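How to Set Up a Hanging Corner for Coats and Drawstring Bags

By the Dalline House & Home desk
8/1/22
Reading time: 15 min

I have been meaning to write this one up ever since March, when I finally got tired of moving the same heap of jackets from chair to chair. If you share a workroom or a small office with other people, you probably know the heap I mean. A standing rack helps, of course, but a rack fills up fast, and the little things (gym bags, shoe bags, the cloth bag with your lunch in it) end up on the floor underneath. So let's take our time and do it properly.

Start by taking everything off the rack. Yes, everything, even the raincoat that has been there so long it feels like part of the furniture. Lay the clothes over a table and wipe down the rail and the legs while you can get at them. Check any screws or joints too, and tighten whatever wobbles. My old Skodus rack had leaned to the left for years and all it wanted was half a turn with a screwdriver.

Next, hang the long coats at one end and work down to the short things at the other. The space under the short jackets is where your bags will go, so be a bit generous with it. I like to button the top button of each coat so it stays put on the hanger, though my family thinks this is fussy.

Now for the bags. A drawstring bag is the easiest thing in the world to hang if you pull the cord snug first, so the mouth closes, and then lift it by the cord and loop that over a hook or the neck of a hanger. Keep the weight modest. A pair of sneakers is fine, a week's worth of books will drag the hanger down and crease the shirt beside it.
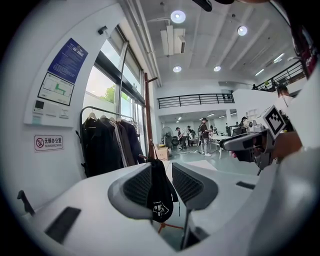

One reader wrote in to say that a cord looped straight over the rail always slides to the middle, and that she ties a loose knot above the bag to stop it. I tried it for a couple of weeks and I have to agree with her. Leave the knot loose enough to undo with cold fingers.

If the bag has printing on it, turn that side out so people can find their own without opening everybody else's. Plain bags can have a luggage tag or a bit of ribbon. In a shared room, I'd also keep the rack well clear of light switches and anything posted on the wall that people need to read, such as the evacuation plan. Coats have a way of spreading.

Last of all, give the bags an airing now and then. Empty them, turn them inside out, and leave them that way overnight. Most cloth ones can be washed by hand in cool water, but knot the two cord ends together first or you will be fishing one out of the hem with a safety pin, as I have done more often than I care to say.

Comments

We did this at the Sokol studio and I can see the floor again! Thank you for the knot tip.

Does the top-button thing work on knits? Mine still slip off.

Try the padded hangers for knits. I bought a set from Zamenia and my cardigans have stayed put.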